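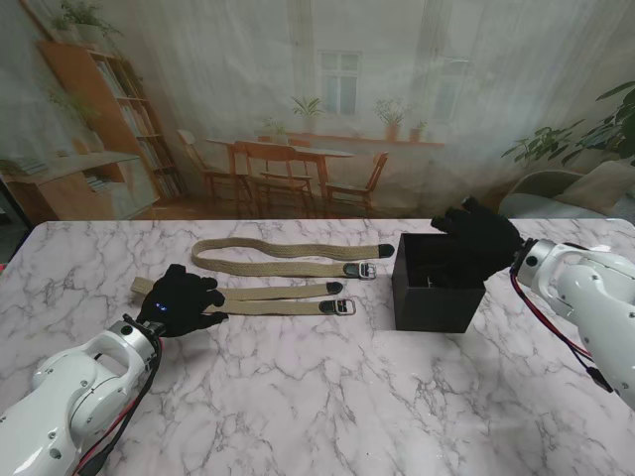

Zallstead students teach two robot arms to tidy the accessories drawer

The belt is a simple enough invention. It goes around a person, it does up at the front, and it has been giving a group of second-year engineering students at Zallstead a miserable time since March.

The students belong to Derkach, the campus robotics club, which meets in the evenings above the print shop and is named after the street it used to meet in. Their project this year is a pair of white arms with five-fingered hands, which they are training to sort and pack clothing accessories: belts, hats, the small stuff that lives in a drawer until somebody moves house. The club will take it to the Ilness Student Automation Challenge in November, where teams get a table, a pile of things they haven't seen before and 200 seconds.

"We picked soft goods because we thought soft meant easy," said Apolline Millet, who captains the team. "A wooden block stays where you left it. A belt has opinions."

The method is part engineering and part babysitting. A student steers both arms through a task, the system records what the arms did and what the cameras saw, and a program then tries to learn the job from the recordings. Then the student does it again. The club's log stood at 2,008 recordings last week, of which 376 have been thrown out, mostly for reasons the log gives as "belt".

Krešimir Georgiou did a good share of the steering over the winter break and now says he folds his own washing differently. His housemates have asked him to stop explaining how.

Hats have gone better. A knitted beanie will forgive a clumsy grip in a way that a buckle won't, and the early trials with knitwear went well enough that the team briefly considered entering as a hat specialist. The rules don't allow for one.

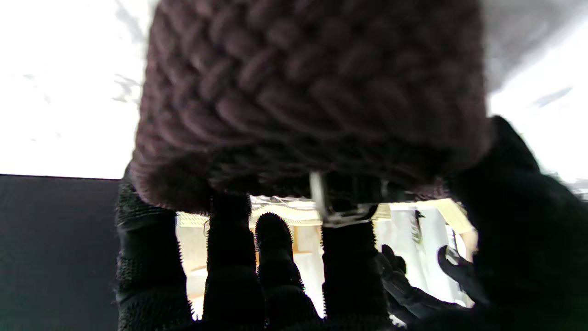 The budget is what you would expect. The arms are on loan from the faculty, which wants them back in the same colour. The hands came out of a grant from Brerevura, a local packaging firm that has also supplied boxes, in a quantity the club describes as generous and the fire warden describes as a matter for discussion. The backdrop behind the table, a printed living room with a bookshelf and a good many houseplants, gives the cameras something domestic to look at. It is widely agreed to be nicer than any living room the members can afford.

Majdi Aoun looks after the software, and spent much of April on a fault in which the left arm would wait politely for the right arm to finish, while the right arm did the same. The two of them once held this position for the length of a pizza delivery. He has fixed it, he thinks. A note taped to the keyboard suggests that others are reserving judgement.

The club has grown as well. Sign-ups passed 144 at the start of the year – a record – although turnout on a cold night settles at whoever has remembered to eat first. New members start on cable checks and labelling, then move up to steering once they can do ten clean runs in a row. Hnat Nazarenko managed it in his second week and has been modest about it in a way that everyone has noticed.

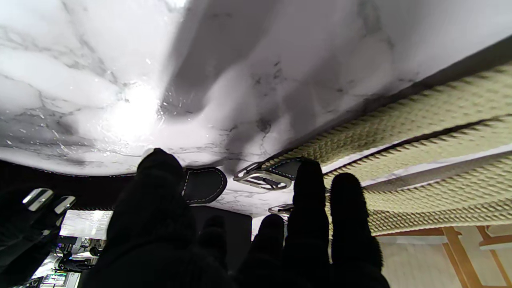 Cameras at the wrists are this year's big change. Last year's entry relied on a view of the whole table, and lost marks every time a hand got in front of the thing it was trying to pick up, so Mihret Belay argued for putting small cameras down where the hands are. The footage takes some getting used to. From down there the marble-patterned tabletop becomes a ceiling, and black leather straps with white stitching hang off it beside fingers as dark as they are. Belay has spent a fair part of the semester teaching the program to tell the two apart, and says a buckle helps, being one of the few things in view that shines.

She would like it noted that she proposed the wrist cameras last year too, and was outvoted.

The team has until the end of October to settle its entry. Still on the list are a faster release, a spare power supply and a decision about scarves, which Millet wants to try and everyone else would prefer not to mention.

Derkach will run an open evening before the competition, from 6.30 pm, upstairs at the print shop. Visitors may bring a belt. The club can't promise to do anything useful with it.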